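Chapter 4
Gathering Demonstrations

4.1 What a demonstration is
4.2 Planning a session
4.3 Objects and layouts
4.4 Keeping and discarding episodes
4.5 Notes, labels and splits
Exercises

A policy learned by imitation can be no better informed than the examples it was given. In Chapter 3 we treated the data set as something already sitting on a disk, a list of observations paired with actions, and asked what a model could do with it. In this chapter we go back a step and ask how the list gets made. The work is slow and most of it is done standing up. It also decides more about the final result than the choice of network does, at least for the small and medium projects that readers of this book are likely to run.

We will use the term episode for one continuous recording, from the moment the operator starts moving the arms to the moment the task is finished or given up. A session is a set of episodes recorded by one operator on one setup without a long break. A layout is the arrangement of objects on the table when an episode begins. These three words come up on nearly every page from here on, and students who mix up the first two will have trouble with Section 4.5.

The running example is the Natodley set, a small collection of two-arm tabletop tasks recorded for a course project at Lokcombe. The plan called for 600 episodes: 20 tasks, with 30 episodes of each. Andor Takács, who ran the recording, wrote the following in the project log on Thu 10 October:

"Stopped early. The last 20 episodes all begin with the case in the same place and at the same angle. I was tired and kept putting it back where my hand wanted to put it. Will redo them tomorrow with the layout cards."

The entry shows a common fault. Each of those episodes was fine when played back alone. The arms reached the object, the grip was clean, and the recording had no gaps. The trouble could be seen only by putting the first images of the episodes side by side. A model trained on them would have had little reason to look for the case at all, as moving to a fixed point would have worked nearly as well.

Layout cards are a simple cure. Before the session, the planner draws up a stack of cards, each giving a rough position and angle for the main object and a place for each of the others. The operator takes the next card, sets the table to match, and records. The cards need not be exact. Small errors in placing the objects are welcome, provided they do not all lean the same way.

The other objects on the table deserve the same care as the main one. If a task is always recorded on a bare surface, the policy may fail the first time something else is within view. If the same extra objects are always present in the same order, the policy may come to depend on them. In the Natodley plan the extra objects were drawn from a common box and differed in size, color and softness. Some were things no one would expect to find together, and this was intended.

Light is harder to plan. A room with a window gives a different picture in the morning than in late afternoon, and a session that runs through both will contain the change whether or not anyone wrote it down. We recommend noting the start time and the state of the blinds for every session. Closing the blinds for good is tempting and gives tidy images, but the robot will then have to be used with them closed.

Last, there is the matter of how the operator moves. Two people given the same task will often solve it differently. One brings both arms in together; another steadies the object with one gripper before moving the second. Both ways are correct, and a simple model trained on an even mix of them may do neither. Section 4.2 gives a method for agreeing on a way of working before the first episode is recorded, and Section 4.4 explains what to do when the agreement slips.

Readers with access to a two-arm setup should try Exercise 1 before going on. Those without one can use the Natodley recordings and begin with Exercise 3. 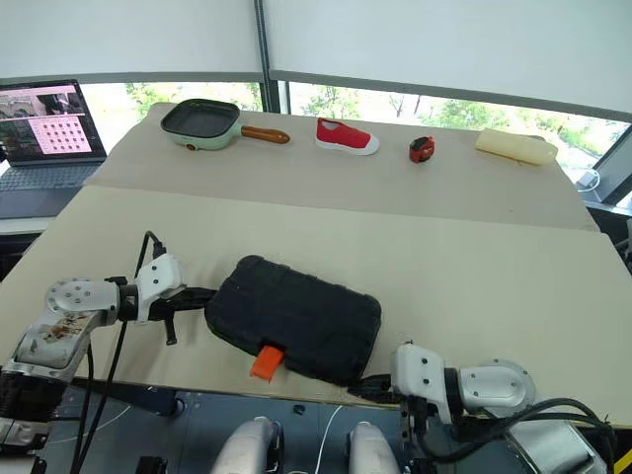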